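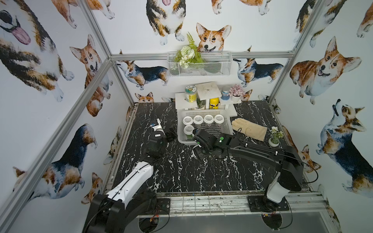

29 May 2020

Since November I have been writing down my resting pulse every morning, before coffee and before I look at the phone. My doctor in Fimdale did not ask for it. She only said that my blood pressure was a little high for my age and that I should walk more, and I am a person who likes to have a notebook for everything.

The walking was harder to begin than I expected. In winter the path by the river is icy, so I walked inside the shopping center, up one side and down the other, with many retired people who were faster than me. I bought a cheap step counter from Bruteo and it was very generous. It gave me 100 steps for washing the dishes. Now I subtract 2,000 from the number every evening, and I think this is closer to the truth.

My pulse went down slowly. In the first weeks it did not move at all and I was disappointed. Then I had a bad cold, it went up, and after the cold it came back lower than before. I do not understand why and I don't want to pretend that I do.

What I changed in food is small. I stopped putting fish sauce on things that already have fish sauce. My aunt's soup, which in our family we call Bạch soup, I make now with half of the salt, and my husband noticed only on the third time.

Last week I measured my blood pressure at the pharmacy and it was better, but the machine there is old and the sleeve is loose. I will have the real check in Cindumlow when the clinic opens for normal visits again. Until then I keep walking, mostly before breakfast, when the street is quiet.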